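Gear Cell at Skonero Promises Quick Recovery After Faults. The Checklist Says Otherwise

09/10/2022

Skonero says the two-arm gear cell at its Vindik workshop can be put back to work by one person after a fault, with no call to the integrator. Having spent a morning with the paperwork and the man who has to follow it, I would hold off on the applause.

The cell does a small job. One arm picks up a metal gear and sets it at the center of a round base plate. A second arm stands by on the other side. Gosling, the firm that put the software together, sells the setup as something a shop can look after by itself, and its brochure uses the word "effortless" on the front page.

The reset sheet taped up in the workshop runs to 40 steps. Four of them deal with the gripper fingers, which are printed parts and wear faster than anything else in the cell. Skonero swaps them every 700 cycles. Gosling's own schedule has no interval for them at all and asks only for an inspection "as needed," a phrase that has never helped anyone order spares.

Miloslav Vávra, who keeps the cell going, was polite about it. "The arms are fine. I hardly touch the arms," he said. "It's fingers, cables and where the plate sits. If the plate has moved, you can do everything else right and the gear still goes down crooked."

The plate's position is the weak spot. It rests on cloth, and cloth moves. Vávra checks it against the gripper at the start of every shift, brings the arm down slowly over the center, and writes the offset in a notebook. Gosling says its next software release will find the plate without help. It said the same about the last one, according to Vávra, and the notebook is on its third volume.

Cables are the other complaint. The reset sheet calls for each arm to be run through its full reach by hand after any cable work, to make sure nothing snags or pulls tight. Vávra says this takes longer than the repair. It's also the step most likely to be skipped when an order is late — and the software has no way of knowing whether it was done.
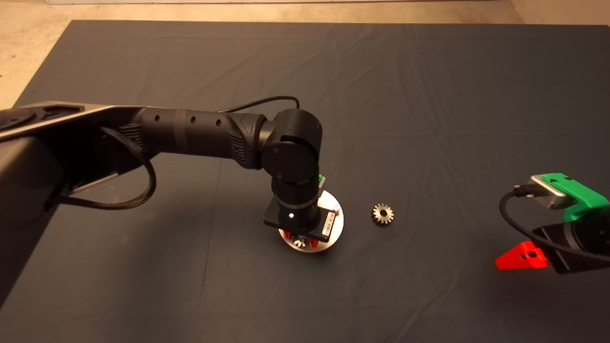
Miloslav Vávra

Red fingers under the square plate on the wrist, a gear at the middle of the disc, another gear waiting on the cloth beside it. The black cable hanging in a loop on the left is the sort of thing the hand check is for.

Skonero plans to order a second cell in October from Bekico, which builds the stands and plates, and wants the new plate bolted down. Gosling has not said whether its software will need changes to suit a fixed plate, or who would pay for them.

Asked whether one person could really bring the cell back alone, Vávra said yes, if that person was him. A colleague is being trained on the reset sheet this month. Skonero would not give a figure for how long a full reset takes, and Gosling did not answer the same question by the time this item was filed.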